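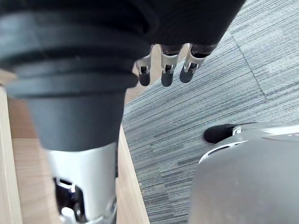 Hand and forearm at the desk or table, second floor.

Staff and operations meeting, Suwannarat office, Monday, 9:30
Chair: Wanpen Tanasarn
Minutes: Rungnapa Chaiyaporn

1. Last minutes
Accepted with one fix. The Lomitz contract runs to the end of June.

2. Robot on the second floor
Wanpen reported on the first stretch of work with the Plidivero unit. It has logged 364 tasks, mostly fetching from the low cabinets and putting supplies away. Roughly 100 of those needed a person to step in. She wants that number lower before any hours are changed on the rota.

Front desk staff asked who is responsible when something is put back in the wrong place. Agreed that the person on shift checks the cabinets at close, and the time goes on the timesheet as normal work.

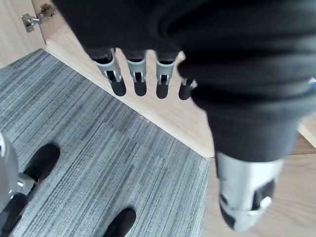
Rungnapa asked about the sleeve on the hand. Meder will quote for spares - two sets to start with. Floor staff are not to take the sleeve off or adjust the fingers themselves.

Several people said they now spend less time bending and more time watching. Views were mixed on whether this is an improvement. Wanpen said no posts are being cut this year and she will put that in writing.

3. Training
17 people still have to do the half-day session. Evening shift asked for a slot that does not fall on their day off. Rungnapa to arrange.

4. Other business
Cabinet doors to be kept shut when not in use. The supply list is out of date - Rungnapa to send a new one.

Actions
Wanpen: written note on posts; ask Meder for the quote.
Rungnapa: training slots, supply list.

Closed 10:20.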